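The Case for Folding a Shirt the Slow Way

March 14, 2023

The laundry room at the Plurnside apartments has one long table, and on most evenings it is covered with shirts. The building has 55 units and 17 dryers, and the table is where everything ends up once the drums stop turning. People fold there because the light is good and the surface is wide enough to lay out a sleeve.

I started going down to that table in September, after I pulled a button-down from my dresser and found a crease running across the chest that would not come out with a hand pass. I had folded it myself. I had folded shirts the same way since college, in half and then in half again, and I had never looked at what that did to a collar.

A shirt is harder to fold than almost anything else in the basket. A towel is a rectangle. A pair of jeans has a natural line down the middle. A shirt has a collar that stands up, a placket with two or three layers of cloth, cuffs that are thicker than the sleeves, and a back that is usually wider than the front once it is laid flat. All of that has to be turned into something that will sit in a stack.

Patterned shirts are the most useful ones to learn on. With a solid color it is easy to miss that one side has drifted an inch lower than the other. With a check or a plaid, the lines tell you right away. If the stripes meet at the fold, the shirt is square. If they slide off at an angle, something underneath has twisted, and it is usually a sleeve.

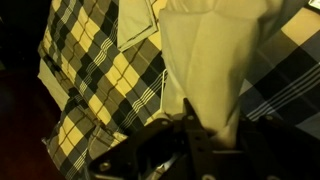
Flannel and brushed cotton bring a different problem. The cloth grips itself. When you try to slide one layer over another, the bottom layer comes along, and you get a ridge that you can feel through the top. The fix is to lift the cloth clear of the table and set it down again. Dragging makes it worse. Thin poplin behaves the other way and slips off the pile if you breathe on it.

The method most of the regulars at Plurnside use is the one stores use, with small changes. Button the top button, the third, and the last. Lay the shirt face down and smooth the back from the center out. Bring one side in to the middle of the shoulder and turn the sleeve down along the edge so the cuff points at the hem. Do the other side the same way. Fold the tail up a few inches, then bring the bottom half up to the base of the collar and turn the whole thing over.

The part that people skip is the small fold at the tail. Without it, the curved hem sticks out past the collar and the shirt looks messy in the drawer. It also catches on the shirt above it when you pull one out.

Folding boards take care of some of this. The Kiseo board, a hinged plastic panel that sells for less than a decent shirt, gives every piece the same width. I used one for a month. It is quick with T-shirts and slower with anything that has a collar, and a thick flannel tends to creep upward when the side panels swing in. I still get it out when I have a lot of undershirts to do.

Wegener, which makes closet inserts, sells a drawer divider meant for shirts filed on edge instead of stacked. Filing on edge needs one more fold than stacking does. You can see every shirt at once, and you stop wearing the same top three. The drawback is that soft shirts slump when the drawer is half empty. A rolled towel at the end of the row holds them up fine.

Where you should not fold at all is a question with some disagreement. Linen goes on a hanger in my house. So do dress shirts that have been pressed. Everything else can be folded if it is folded soon enough. A shirt that sits in the basket overnight has already picked its creases, and no method will talk it out of them.

At the Rurden hotel, where I spent a morning in the linen room, the house count was 1318 pieces, most of them sheets. Guest shirts came through in small batches and were done by hand, away from the sheets. Each one was laid on a padded table. The padding matters because it lets the buttons sink in, and the cloth around them lies flat. At home a bath towel spread over the table does the same job.

My own pile takes longer than it used to. I allow five minutes more per load, and I put the flannels at the bottom, where the weight of the stack helps them settle. The poplins go on top, collars alternating left and right so the pile stays level.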